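Questions and answers about sending clothes to Wetungate Repair and Wash

What do you accept?
We take everyday clothes made of cotton, wool, linen and mixed fabrics. Sweatshirts, trousers, shirts and light coats are all fine. We do not take leather, fur or shoes.

How do I send my clothes?
Order a return bag on our page. It comes by post in a few days and holds up to 6 pieces. Close it with the strip and leave it at any Girkard pickup point. Please keep the receipt until your clothes are home again.

Must I wash things before a repair?
Yes, please. Our sewing room can not work on dirty clothes. If you ordered both washing and repair, then you can send them as they are — we wash first and sew after.

How should I fold them?
Simple folding is enough. Close the zippers, empty the pockets and lay the sleeves inside. A long fold makes fewer hard lines in thick cotton than many small folds.

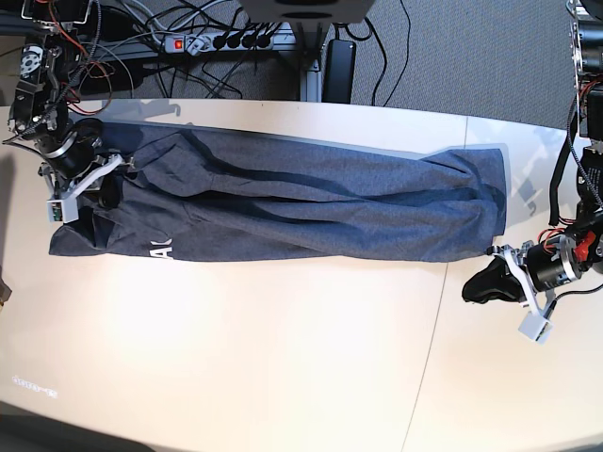

Thin shirts can be rolled. Please do not use pins or clips, they get lost in the bag and can make holes.

How long does it take?
Washing only takes four working days from the day the bag arrives to us. Repairs need up to 15 working days. In June we are slower, and the order page shows the present waiting time.

What does it cost to send a bag?
The postage is included if your order is 39 euros or more. For smaller orders you pay it at the end, together with the work.

Can you repair printed clothes?
Usually yes, when the hole is beside the print. We can not paint missing letters again.

My bag has not arrived back. What can I do?
Look first at the Girkard tracking page. If nothing has changed for three days, write to us with your order number and we will ask them for you.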